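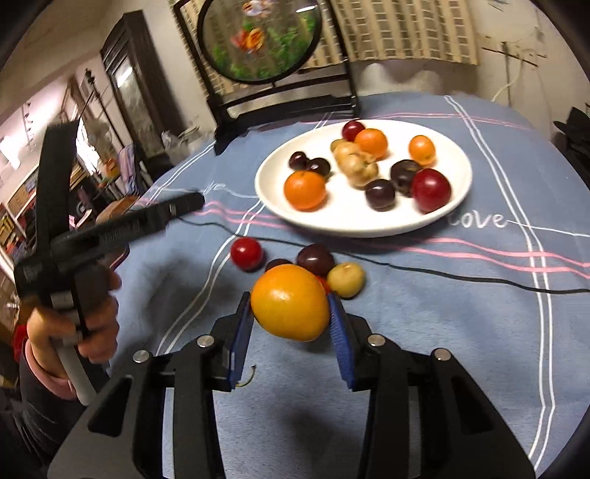

Oranges going dry and mouldy before we can eat them

Posted by Algirdas Kazlauskienė

Hello everyone, I hope this is the right section, I did look under Larder and Storage but it was all potatoes.

My wife and I have got into the habit of buying oranges by the net from the Saturday-style market at Rillgate, where they are much cheaper than the supermarket and (I think) a good deal nicer. The trouble is that we can't seem to keep them. They go into the big bowl on the dining table, they look lovely for a few days, and then one of two things happens. Either one goes soft and grows that blue-green fur underneath where you can't see it, and by then its neighbours have caught it, or else they look perfectly fine and you peel one and the inside is dry and woolly like old cotton wool.

We do go through a fair few, as I have one with breakfast and my wife squeezes them when she has the energy, but a net is a lot for two people. The room is on the warm side and gets the sun until lunchtime. I was brought up to believe fruit in the fridge loses its taste, and my mother would never have allowed it, so I have been putting off trying. Is she right? Should I be washing them when I get home? And is there any way of telling a dry one from the outside before I buy it, without annoying the stallholder?

Sorry for the long message, and thank you in advance to anyone kind enough to read it.

Relwood Jean

Hello Algirdas, and welcome! I had exactly this for years, so you have my sympathy.

Your mother was half right, if you'll forgive me. A cold orange does taste of less, but it's only the cold doing it, and the flavour comes back if you let the fruit sit out for an hour or so before you eat it. I take mine out when I put the kettle on first thing and by the time I've fed the cat and found my glasses they're ready. So my advice is to keep a few in the bowl, just what you'll eat in the next couple of days, and put the rest in the salad drawer. Take them out of the net first and have a good look at each one. If any has a soft patch or a split, eat it that day or squeeze it, and don't let it anywhere near the others. Mine keep for weeks like this.

Don't wash them before you put them away. Damp skin is what the mould likes best, and water gets into the little dimples and sits there. Wash each one as you come to use it, and do wash it if you're going to grate the peel. I line the drawer with a sheet of kitchen paper and change it when it feels clammy. Please don't seal them in a plastic bag, I did that once and opened it to something I'd rather not describe over breakfast.

As for the bowl, move it out of the sun if you can. I know it looks cheerful there, but a warm windowy spot dries them out terribly. Turn them over when you walk past, too, as it's always the one at the bottom.

For choosing, go by weight. Pick up two of the same size, one in each hand, and take the heavier. It'll have more juice in it. I wouldn't worry over the colour, some of the best I ever had were a bit pale and had a scar or two. Very puffy, loose skin puts me off unless it's the easy-peeling sort. And any decent stallholder is used to people weighing things in their hands, mine practically hands them to me.

Let us know how you get on!

mr_petrauskas

fridge. end of. only buy what you need, the net is only a bargain if you eat it

Dorothy from Lornov Road

Agree with Jean on all of it. I'd only add that if you've got too many on the go at once, squeeze the lot and freeze the juice. I use an old ice cube tray and tip the cubes into a tub once they're solid, and they're marvellous in a jug of water in June or dropped into a pan of carrots. Grate the zest off first and freeze that as well, in a little pot, and you can spoon it straight into a cake without thawing it.

The dry ones aren't wasted either, by the way. There's not much to be done with the middle, but the peel is often still good for zest. My husband also puts slices in a very low oven until they've dried right through and then we hang them up at Christmas, although he did forget a tray once and the kitchen smelt of burnt marmalade well into the new year.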